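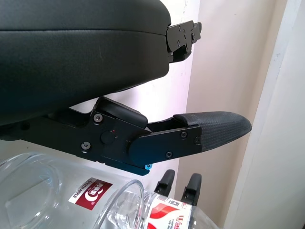

Notebook > Robots > Data collection

7 min read

The two-arm set reached 315 episodes in September, and 112 of those came out again. These are my notes on what went wrong, how I record now, and the parts of the format I would set up differently if I were starting over. The training side gets its own post when there is something to report.

The task family is handling bottles and other clear containers. One arm picks a container up and brings it to a target pose, with the second arm either idle, steadying something, or taking the container over. Every episode is teleoperated. I run the leader arms, the followers copy, and Pultevus (my logging program, named after a typo I never fixed) writes joint positions, gripper commands and all camera streams to one directory per episode.

Clear containers were a deliberate choice. Depth is unreliable on them, so the policy gets color images only, and I wanted to find out how far wrist views alone would carry it. Opaque boxes would have been a faster start. I did boxes last year and the policy did well on boxes, from which I learned very little.

What an episode contains

An episode begins when both leader arms are in the home pose and I step on the foot pedal. It ends on the second pedal press. I used to trim the start and end by hand. Now the loader drops every frame before the first joint velocity over a threshold, minus a short lead-in, and does the same in reverse at the end. The lead-in matters. When I cut right to the first motion, the trained policy would start moving the instant it was switched on, before the first images had settled in exposure.

Commands and measured positions are both stored. If you keep one, keep the commands. The measured gripper width stops at the width of the object, while the commanded width carries on closing, and the difference between the two is the only record of how hard the operator squeezed. My first batch stored measured width alone. A policy trained on it closed the gripper exactly to the surface of the bottle and applied no force at all. All 112 removed episodes were from that batch. They can't be repaired, and I have moved them to a folder the loader doesn't read. 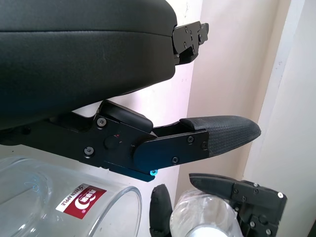

Timestamps come from the machine that receives the frame, which I know is the wrong place. The wrist cameras have a fixed delay that I measured once by filming a blinking light and subtracting. The correction is a single constant per camera in the config file. It drifts a little if the USB hub is loaded, and I check it again whenever I change the wiring. A proper hardware trigger is on the list. It has been on the list since spring.

Each episode directory also has a text file with these fields:

task name
operator
container type
start layout number
outcome (done, partial, dropped, aborted)
free comment

The free comment gets used more than I expected. Most are two or three words: "regrasp," "slipped left," "cable." I can search for "cable" and find every episode where the arm had to route around its own wiring. Those stay in. The deployed arm has the same wiring.

Layouts

For the first weeks I placed objects wherever it felt right, and believed I was being random. I was not. Efthymia Katsaros plotted the start positions from the head camera and sent me the scatter: a tight blob just right of center, with almost nothing on the left third of the table. She had written the plot script for her own set and mine was meant as a sanity check for it.

Since then I draw layouts from a generated list. The script, called Brillis, prints a layout number and projects a cross where each object goes, with an arrow for heading. I place the objects, turn the projector off, and record. Placement takes longer than the demonstration in most cases. The complete list has 146 layouts, and I go through it in shuffled order so that my own habits late in a session don't all land in the same corner of the table.

Heading turned out to matter more than position. For a round container lying down, I had assumed rotation about its long axis was irrelevant, and I left it out of the layout.
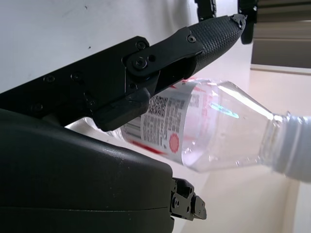
Printed labels are the problem with that assumption. To a wrist camera, a transparent container is mostly highlights plus whatever is printed on it, and the print is the strongest feature by a wide margin. On the water bottle the QR code and the barcode sit next to each other in the same patch of label, with a small red emblem further along, so one roll angle puts all of it in view and another would put none of it there. I had been setting the bottle down the same way up nearly every time. The policy from that data did fine with the code toward the camera and wandered badly when I rolled the bottle half a turn. Layouts now include a roll angle in four steps. I also peeled the labels off a portion of the containers, which gave the loss curve a visible bump when those episodes entered the mix.

Fill level is in the layout too, in three steps. Water moves the center of mass and changes the highlights, and a bottle lifted near its base swings more when there is liquid in it. I close every cap by hand and check it twice. There was one spill early on, onto a power strip, and I have nothing instructive to say about it.

The dry pour

The main two-arm task is what I call the dry pour. The goal is to get the trajectory right before any liquid leaves a container. Liquid would mean wiping the table between episodes, and wiping moves things.
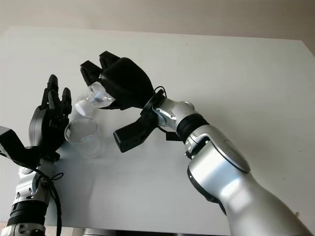 Success in the dry pour is defined on the cap, which took several tries to settle. My first definition used bottle tilt, and it accepted episodes where the bottle was tilted nicely over bare table. The second used the distance from gripper to beaker, which depends on where along the body the bottle was grasped. What I use now is the position of the cap relative to the rim. With the gripper coming in from the right and the bottle nearly level, the white cap is easy to pick out against black fingers and clear glass, and the beaker's rim is close enough by for one crop of the head view to include both. A position just above and slightly behind the rim is graded partial. Done requires the cap inside the circle of the rim, seen from overhead, with the bottle at the target tilt.

I grade from the head camera afterward, at double speed, with the comments hidden. Grading while recording was a mistake. I was generous to any episode that had been hard work.

The left side of the task is still weak. The left end effector is a hand and the right is a plain gripper, so the two action spaces differ in size, and the hand's many joints swamped the gripper's single value in the loss until I weighted them separately. In the dry pour the hand's job is to stand beside the beaker and be ready to steady it. It hardly moves in most episodes. The policy learned this very well and now barely moves it in other tasks either. I have started recording hand-only episodes to balance this, filed under the name Deligiannis in the config. Only the left arm is logged, and the right is parked at home.

Rates and volume

A good hour, everything placed and graded, yields fewer episodes than I would like to print. The bottleneck is resetting. I tried having the right arm do its own reset by returning the container to the next layout position, and recorded the return as a separate task. It works for upright containers. For ones lying down, the arm tends to leave them rolling, and I end up placing them anyway.

The target is 3,000 episodes across all tasks. I don't have a strong argument for that number. Efthymia's set stopped improving a little before it, on different hardware and simpler objects, and I needed a figure to plan disk space with.

Open items

Hardware trigger for the wrist cameras.

Fingertip pads wear smooth, and the grasp width for the same object shifts as they do. I log pad changes in the free comment and should make it a real field.

The Koller converter, which turns my directories into the format Efthymia's trainer reads, silently drops any episode with a missing frame in any camera. I would prefer that it fill a single missing frame and report it. Patch is half written.

Roll angle in four steps is probably too coarse. Eight doubles the layout list, so I am trying a random roll per episode with the angle read back from the head camera. Reading it back fails on the containers with no label, and for those I leave the field empty.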